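Lists > Bikley Neighbors > August > Re: reupholstering vs. just living with it

12 comments | 3 shares

Drita Halilović wrote:
> Has anyone had a couch redone lately? Mine is sagging in the middle
> and the shop in Haslinger quoted me 617 for new foam and covers. It
> was my aunt's and I'd hate to dump it, but wow. Also, is leather a
> bad idea with a dog?

Hi Drita and all,

Oh boy, I went through this in April! 617 sounds about right for foam AND covers, but ask them to split the quote. I only did the foam in the end and it came to 300, and I kept my ugly green covers (which I've decided I love). Ask if the webbing underneath is included too. Mine wasn't and I had to go back and haggle.

If the frame creaks when you sit on one end, get that looked at first. New foam on a cracked rail is money down the drain, ask me how I know.
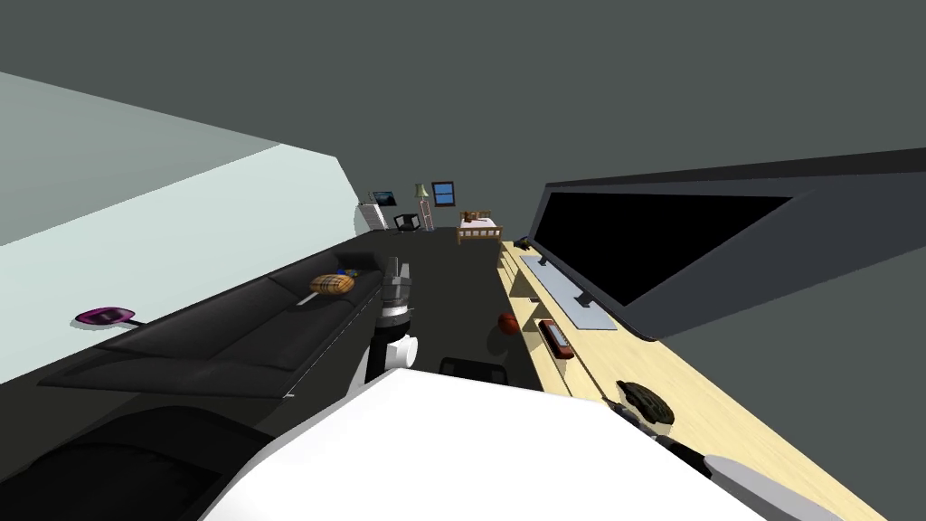 Posted by Ewurabena Sowah to bikley-neighbors | Sunday, August 25, 2019

As for leather, I'm all for it with a dog. Hair wipes right off and the smell doesn't hang around the way it does in fabric. You will get scratches though, so if that's going to drive you nuts, stay away. I like black best, and a long low one with a plaid cushion thrown on it is my idea of a proper den couch. Tan and brown checks hide everything!

Octavio Huamán was asking about fabric a while back, did you ever find any? I still have a few yards of heavy brown stuff in the hall closet and it's yours if you come get it. My sister swears by the remnant bin at Skumutness but I've only ever come home with curtain material.

Drita, call me before you sign anything, I can lend you my staple puller.

Ewurabena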